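Community Help > Workplace and Employment > Automation and Job Duties

Changing duties after a robot arm is placed in a demonstration kitchen

Ilse Meinecke

I am the shift lead for the demonstration kitchen at our Runbridge site. Until June the kitchen assistants prepared the counter, handled the small dishes and reset everything between sessions. Part of the handling is now assigned to a robot arm, and the assistants have been told that their new duty is to "support the system." No revised job description has been issued.

The staff would like to know what that phrase covers. Several of them now spend most of a session standing by, and at the end they are asked to enter notes on a tablet, a task for which they received no training. Management's position is that the work remains the same because the counter is the same. The cutting board, the bowl and the toaster are still part of the daily setup. 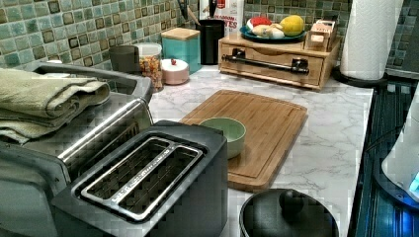 Lindemann

Please request the revised duties in writing before discussing anything else. At Trokgate we accepted a verbal description when similar equipment was introduced, and it took eight months to correct the record. During that time the assistants were assessed on session speed, although the equipment set the pace. Standing by is work if the employee is required to remain at the station and respond when needed. It should be entered on the schedule under its own name.

The notes should be treated in the same manner. An employee who records errors is performing an inspection duty, and many pay scales place inspection above general kitchen work. I would recommend that each assistant keep a personal list of tasks performed over two full weeks, including short tasks such as moving a dish back to its starting place or calling a supervisor.

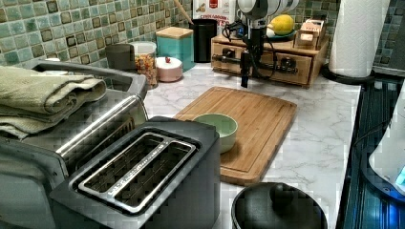 That list should be submitted with the request for a new job description, and a copy should be kept by the employee. If your site has a safety representative, ask that the stop procedure be attached as well. Our assistants were expected to know when to halt the arm, yet the written procedure named only the technician. The omission was corrected after a formal inquiry.

Purley

Check your contract. Mine said "other duties as assigned" and that was the end of the matter. You can still ask for training.

Ilse Meinecke

Thank you both. Our contracts contain the same wording. I have requested a meeting with the site manager and will bring the task lists. One further point has been raised by the longer-serving assistants. They previously decided the order of work themselves, and they now follow an order set for the arm. Some have asked to be rotated to the main kitchen for part of each shift. Others prefer the new arrangement, as it involves less lifting and fewer hours at the sink. I would be grateful for advice on whether rotation may be offered to some employees and withheld from others.

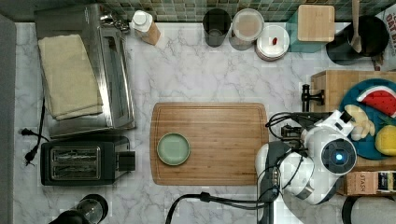
Lindemann

Rotation may generally be offered by preference, provided the same choice is open to every employee in the same grade and the reply is recorded. We used a one-page form with two options and reviewed it each quarter. I would also ask that one assistant be present when the order of work is set. Ours had been placing items within reach of the next task for years, and the first plan ignored this entirely. The second plan was written with them in the room. The task list and the rotation form should go to the same manager, preferably before the next schedule is posted.

Contact the moderators | Copyright Community Help | Back to top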